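Monddale Workshop Forum > Fit-Out and Electrical > Power strip on the vertical, cable slack above it

plinth_142
Posted 20 December 2020

Refitting one bay in a shared work room and I'd like opinions on the cable side before I fix anything permanently. The bay has a long white power strip with outlets down its whole length. Everything that plugs into it is thin white cable: chargers, two small lamps, a label printer. The lamps and chargers came with far more cord than the bay needs, and the slack has collected above the strip in loops.

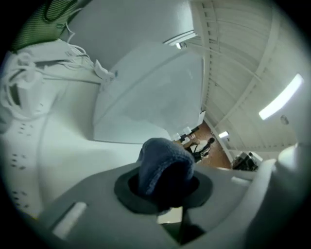

My plan is to leave the strip where it is, shorten what can be shortened, and put the remaining slack in a covered tray. The tray I have in mind is the Gritance shallow type, 52 mm deep. Load is not the issue. I added up the rating plates and the total is 142 watts with everything on.

Questions are whether the tray is deep enough for small plug-in supplies, and whether to coil or fold the slack.

ferrule
Fold it. Figure-eight bundles with a hook-and-loop strap at the waist, loose enough to get a finger under. Coils look tidier on day one, then somebody pulls one cord and the rest come with it.

52 mm is fine for cord. For supplies it depends on the body. Measure the thickest one with its plug fitted, then add the bend of the cable where it leaves the housing. People forget the bend.

deadband
I'd skip the tray. Covered trays turn into storage for cables that belong to nothing. Screw two open hooks to the side of the bay, hang the bundles, done. You can see which cord is which and you can get at them without taking a lid off.

Also get the fabric away from it. There's a green striped cloth at the top left with a dark cord across it. Whatever it's for, I wouldn't keep textile next to a bundle of cords and supplies.

plinth_142
Fair point on the cloth, it can move. Thickest supply measures 41 mm with the plug on. I haven't allowed for the bend.

ferrule
Then it's marginal. Allow 15 mm for the bend on thin cord and you're over. Lay the supply flat so the cable exits along the tray and you get the depth back.

Disagree with deadband on hooks. Open bundles at that height catch on anything carried past, panels included. A lid stops that.

deadband
A lid also stops you noticing a warm supply. I've removed 9 trays from our place in Gesason for that reason and I don't miss them.

lowbay
Both of you are arguing about the slack when the slack should go. If the lamp leads are detachable, buy short ones. Lu sells half-meter leads in white, and replacing two of those would probably take out most of the tangle. What's left can go in either arrangement.

On the strip: vertical mounting is acceptable if the maker's sheet allows it. Check that it is held at both ends, and that the supply lead has a strain relief loop before it enters. A strip that hangs from its own lead will work loose over time. Don't tape it.

plinth_142
Lamp leads are detachable, the printer's is fixed. I'll order the short ones and see what remains.

ferrule
Label both ends while it's apart. Wrap-around labels, not flags. Flags tear off in a tray.

deadband
Agreed on labels. Still no on the tray.

lowbay
Could compromise with perforated trunking. Slotted sides, clip-on cover, vents well enough for loads like these. Costs more than the Gritance and the slots are sharp when cut, so deburr them.

plinth_142
Slotted trunking might do it. I'll price the 60 mm depth, which also settles the bend problem. The leads are back-ordered until February, so the strip fixings and the labels get done first.

ferrule
Check the lid clips on 60 mm before ordering. The older pattern needs both hands and a clear 20 mm on the hinge side.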